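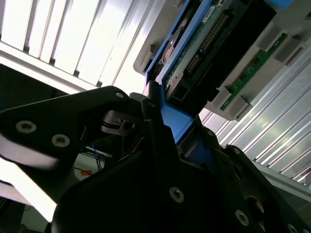 Quelle force de serrage faut-il régler pour comparer deux pinces sur un même tiroir de disque ?
La même consigne pour les deux : 40 N à la fermeture, course limitée à 55 mm dans le contrôleur Hirano.

4.2 Essai de préhension du tiroir

1. Fixer la pince Cetetti au poignet. Vérifier le serrage des vis à six pans creux des doigts.
2. Charger le profil « tiroir » et régler la vitesse d'approche sur 300 mm/min.
3. Fermer les doigts sur le cadre bleu du tiroir, sans toucher le circuit imprimé ni la rangée de broches dorées.

ATTENTION — Ne pas dépasser la consigne de force. Le plastique du cadre marque avant que le défaut de couple ne se déclenche.
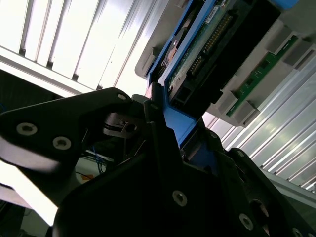

4. Maintenir la prise, relever le courant moteur, puis ouvrir.
5. Répéter le cycle avec la pince Plarnedetti, sans modifier le profil.

4.3 Accès à la languette bleue dans un boîtier ouvert

Dégager le trajet des doigts avant l'approche. Le câble SATA bleu et les fils d'alimentation passent près de la baie. 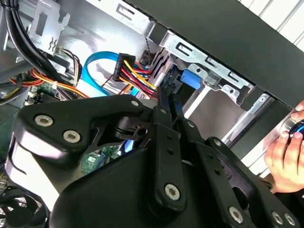 Drondine — Guide de mise en service — Page 40

Note : garder les mains hors du boîtier dès que le bras est sous tension.

Précédent | Sommaire | Suivant | Téléchargements

Commentaires (2)

Le profil « tiroir » manque dans ma version du contrôleur. Où le trouver ?

Même consigne sur les deux pinces, d'accord, mais les patins n'ont pas la même surface. Il faudrait l'indiquer en 4.2.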